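Is a wood board worth it for sorting blocks?

Posted by Pandey_mom, Mar 19, 2018

My son is 3 and has a set of plastic shape blocks. A store wants $39 for a maple board to sort them on. Does the board do anything the floor doesn't?

Aarti Solanki
I doubt it teaches anything. What it does do is give the pieces a flat place to stand — ours tipped over constantly on carpet. I'd skip the store and look for an offcut. Start with two colors, say green and red, and let him group them however he likes.

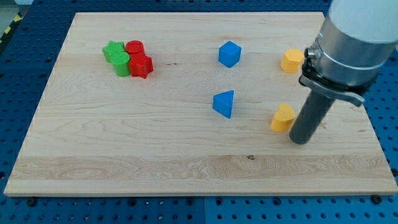

Leave the blues and yellows for later. And ignore any box that promises 100 skills.

nekell
we used a cookie sheet. loud but fine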